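About us

Wullumley — kitchen linens and the odd apron. Small firm, two rooms above the old bakery in Hillville, been here 12 years. Started with one sewing machine and a bolt of checked cotton nobody else in the market wanted. Sold the lot by teatime. Ordered more.

What we make

Tea towels mostly. Checks, stripes, grids, a plain one for people who don't like any of that. Also oven cloths, bread bags, napkins in sets. Aprons when we have the time (June is usually hopeless, so ask early).

Our cotton is woven for us at Khamphan, a mill we've bought from since year two. They know what we like — a flat weave, decent weight, soft after a few washes. Every cloth gets hemmed here on all four sides with a hanging loop in one corner. If the loop comes off send it back and we'll sew on another, no charge. Doesn't matter how old it is.

How we fold

People ask about this more than anything. Cloth goes flat on the table first, right side down. Smooth from the middle out. Long edges in to meet, then over once, then in thirds so the label lands on top. No ironing unless it's for a gift box. A towel that's a bit rumpled gets a shake and a second go. We put a folding card in with every order and it is also on the parcels page, same drawings but bigger.

Gift boxes hold 2 towels and a bread bag. Brown card, cotton tape, no plastic. Tape colour is whatever is on the reel that week, sorry, can't take requests.

The shop

Downstairs at Lendard, the yard behind the high street. 58 designs on the shelves at the moment, some down to the last few. Seconds basket by the door — slightly wonky hems, a pulled thread here and there, perfectly good for drying up. Open 10 till 4, shut for lunch when there's only one of us in. Ring the bell, we might be upstairs with the machines going.

Trade and big orders

Cafes, holiday lets, school fairs, yes please. Biggest run so far was 1000 cloths for a chain of tea rooms and we'd do it again, with more notice. Email with how many, what size and when you need them. We can print a name in the corner but allow extra time for that. Samples are free, you just pay the postage.

Washing

Forty degrees, line dry if you can. First wash on it's own please, the darker colours can run a little. No fabric softener, it stops them soaking things up.
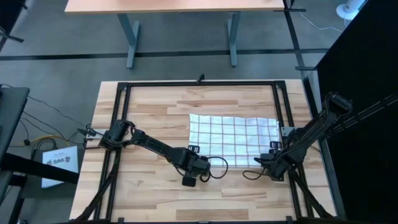

White tea towel with the thin reddish-brown grid, on the butcher-block table.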